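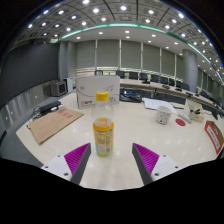 Motness: approach and grasp demonstrations on cluttered meeting tables

Motness is a set of short demonstrations recorded with a hand-held two-finger gripper and a wide-angle camera mounted on it. It was put together to test one question: how much does the background of a tabletop task matter when a grasping policy is trained on a small number of demonstrations? This file describes what is in the release, how it was recorded, and what we found when we trained on it.

Maintainer: Annunziata Fiore
Version: 2
Last updated: 4/2/20

Contents

The release holds 1,597 demonstrations from 22 rooms. Each demonstration covers one approach to one target object, the closing of the fingers, a short lift, and the release. Targets are ordinary things that end up on a table during a meeting: drink bottles, paper cups, small boxes, coasters, office supplies. Other objects are left standing near the target, and often directly behind it.

Each demonstration is stored in its own folder with:

video.mp4 — the gripper camera view
pose.csv — gripper position and orientation, one row per video frame
width.csv — finger opening in millimeters
meta.json — room code, target name, split, operator code

Room codes are stable across versions. Operator codes are not, so please don't join version 1 and version 2 on them.

Recording

Operators worked from a list of targets and were free to choose the direction of approach. They were asked to begin with the fingers open and to keep the target between the finger pads for the last part of the approach. They were not asked to tidy the table. Cables, loose papers and signs stayed where they were unless they blocked the only way in.

Both finger pads are magenta with fine parallel ridges. The color was picked so that the pads could be segmented with a plain hue threshold, and it works well on white and gray tables. It is less reliable next to red or pink packaging. Where the threshold failed we corrected the mask by hand, and those files have "mask_fixed": true in meta.json.

Most rooms have ceiling lights that show up as bright spots on glossy tabletops. We kept these recordings. Transparent bottles were kept too, although the objects behind them can be seen through the plastic and the pose tracker sometimes picks up features there. Poses were smoothed offline and then checked against the video.

Splits

The split is by room. No room appears in more than one part. The two test rooms, Nemora and Carhuamaca, are named after the meeting rooms on our floor plan, and neither was used to tune anything. The other 20 rooms are divided between training and validation as listed in splits.json.

Method

We trained the same policy three ways. The first used the full camera view. The second used a crop around the finger pads, sized so that the target fills most of the view at contact. The third used the full view with everything beyond the table edge blurred. The network, the training schedule and the random seeds were the same for all three. Training code is in the narkent folder (Narkent is the name of our in-house training package, and only the parts needed here are included).

Results

The cropped policy did best in the last part of the approach and worst at the start, where it often lost the target when a taller object stood beside it. The full-view policy had the opposite problem. It found the target early but tended to drift in Carhuamaca, the test room that looks least like the training rooms.

Blurring the far background gave the most even results across the two test rooms. It cost very little on the validation rooms. We did not expect such a simple change to help, and we repeated the runs in August with a second set of seeds. The order of the three methods stayed the same.

Clear bottles were the hardest targets for every method. The usual failure was closing too early, with the fingers still short of the bottle. A printed label seemed to help, and bottles with the label turned away or removed failed more often.

Known problems

Target names are not fully consistent. "Bottle", "drink bottle" and "water bottle" all occur, and names.json maps them to a single list.

In around 2 percent of the demonstrations the width signal lags the video by a few frames. These are flagged but not corrected.

The right finger reads slightly wider than the left in two of the training rooms, after a mounting block was replaced. An offset is given in calib.json.

There are no failed grasps in the release. Anyone training a success detector will need to get negatives elsewhere.

Use

The data may be used for research and teaching. Please keep the room split when reporting numbers, and say which version you used. Corrections to masks or target names can be sent to Annunziata Fiore with the folder name and a short note on what is wrong.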